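PKG 214 Retail Packing, Unit 6
Handout: Cartons for small corded devices
Issued 10/12/2024

6.1 Scope
Covers single-unit cartons holding one corded pointing device, an insert and printed matter. Wireless devices are in Unit 7. Bring the Ploltness carton blanks from last week.

6.2 Cable condition
A cord that goes into a carton with a twist in it pushes against the lid. Lay the device on a flat, clear surface and let the cord relax before coiling. Coil diameter should match the narrowest free pocket of the insert, less 2 mm.

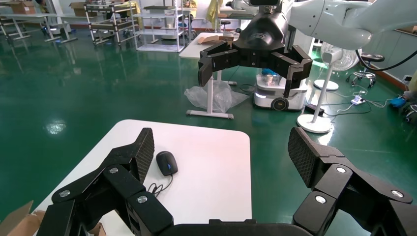

Should the cord be wound around the body of the mouse?
Winding around the body bends the cord sharply at the strain relief and can mark the shell. Coil it separately and place it beside the device or in its own pocket.

6.3 Carton and insert
The hinged-lid carton is loaded from the top with the lid folded fully back. Fit the insert before any contents. The device goes in first, then the coil, then the tie or sleeve if the specification calls for one. In the Novska trial, 3,657 cartons were packed to this sequence and 2,812 to the reverse. Reverse-sequence cartons had more lid lift, mostly from coils that rode up over the device. Lid lift is measured at the front edge, center, with the tuck released.

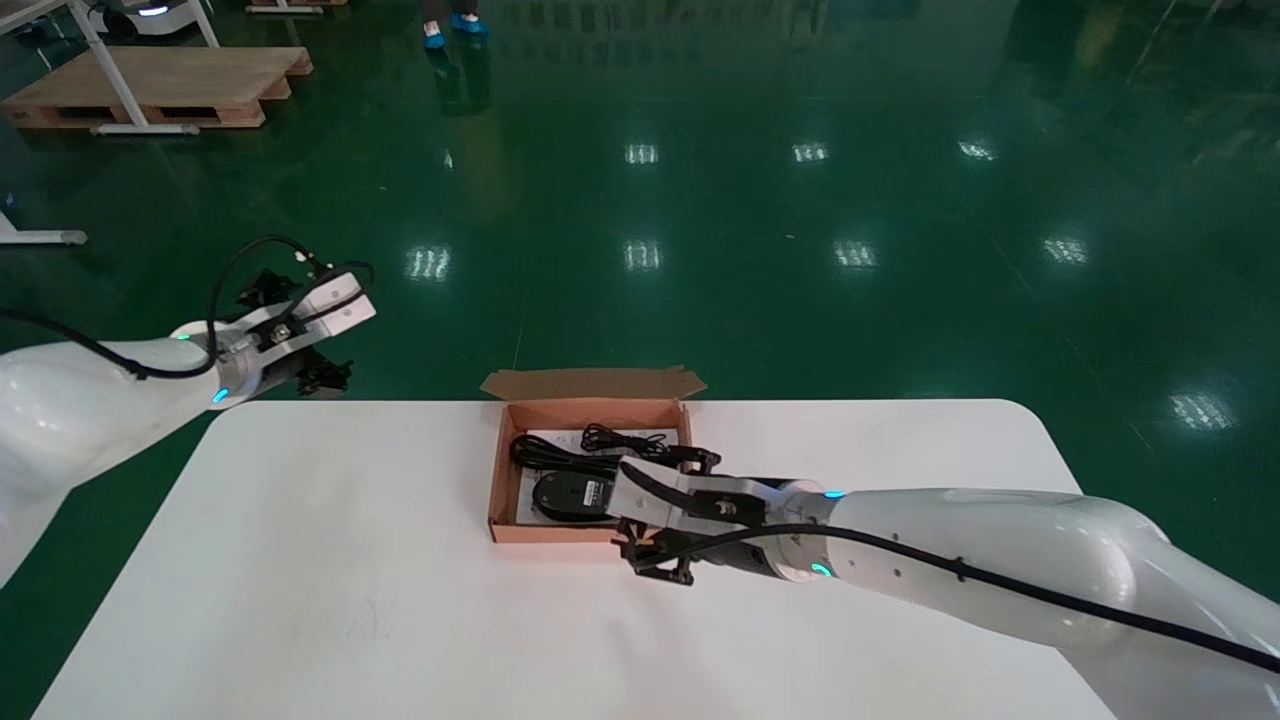 When is a tie required on the coil?
A tie is required when the cord is longer than the Lim table allows for the pocket depth, or when the carton ships without an outer case. Otherwise the pocket walls hold the coil.

6.4 Printed matter
Leaflet position is set by the specification and varies by customer. Brundar cartons take the leaflet on top, print side up.
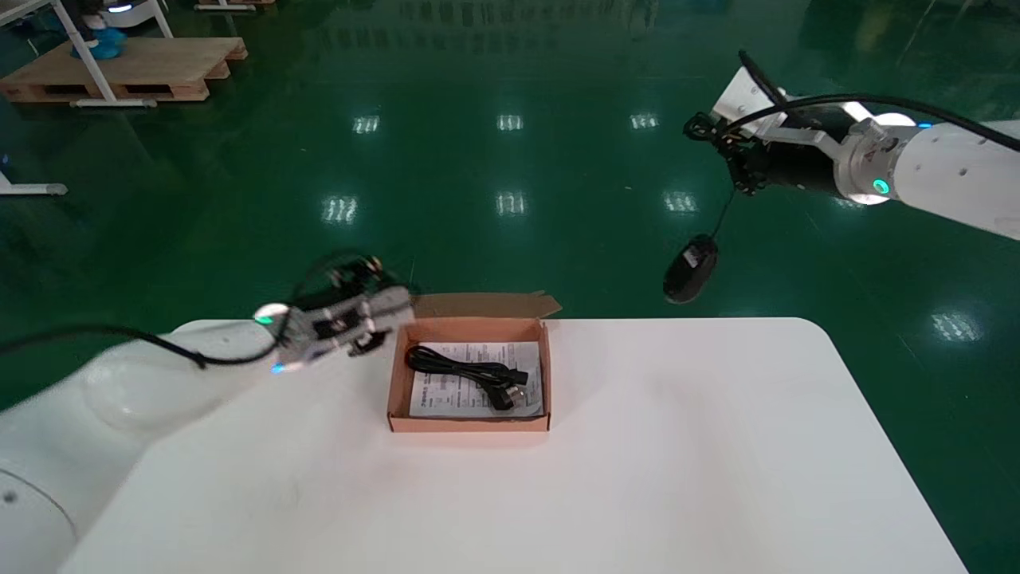
Unpacking checks follow the packing list in reverse, and each part is recorded as it leaves the carton. The usual error is to close out the record once the main device is clear. With the mouse hanging on its cord outside the box, the carton holds the instruction sheet and a coiled cable with a plug lying on it, and both need a line on the record. Of the 1,922 records reviewed for this unit, most omissions were printed matter.

6.5 For next session
Complete worksheet 6B, items 1 to 4. Measure lid lift on your own carton, both sequences.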